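Swap shelf for summer shoes opens at Firnville pool

29 Mar 2023

Anyone who has ever padded across the tiles at the Firnville pool with cold toes, having left their sandals at home again, will be pleased to hear that the swap shelf is coming back in April, and this time it gets a proper spot by the front desk.

The idea came from Birdie Ferreira, who teaches the early swim class and has watched a good many perfectly fine pairs end up in the lost and found. Last summer 67 pairs went unclaimed, and most of them had plenty of wear left.
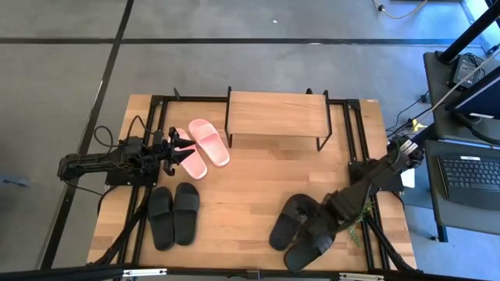
"You buy them for one vacation and then they sit in a closet," she said. "Somebody down the street would love them – and kids' feet grow so fast!"

The rules are as simple as can be. Bring a clean pair, take a pair, or just take one if you need it. Slides, flip-flops and water shoes are all welcome, in any size, so long as both shoes are there and the straps still hold. Please leave winter boots for the fall drive at the Bekholm library, where they will be much more use. 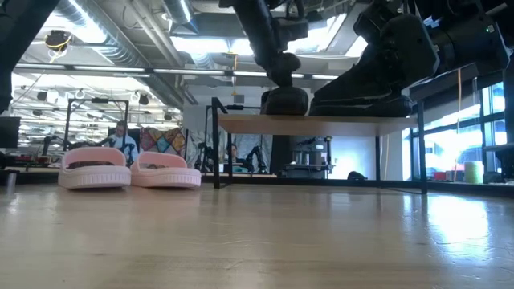
When and where

The shelf opens on April 4 and stays up through April 21, during regular pool hours. You don't need a pool pass to stop by. Yufang Hou at the front desk will be glad to take bags from anyone who would like to drop off a few pairs at once, and she asks that you tie or clip each pair together before you come.

Whatever is left at the end goes to the family swim day in Bruvthorpe, which is always short of small sizes.

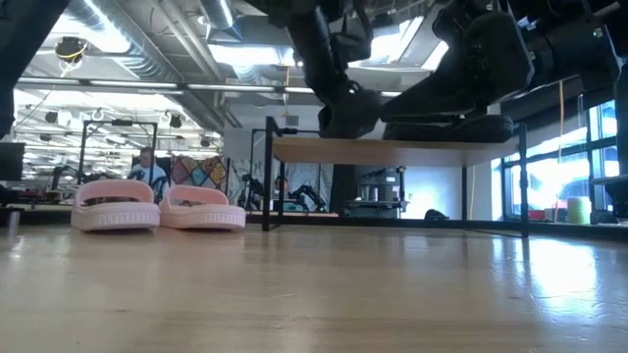
Pink slides with thick white soles.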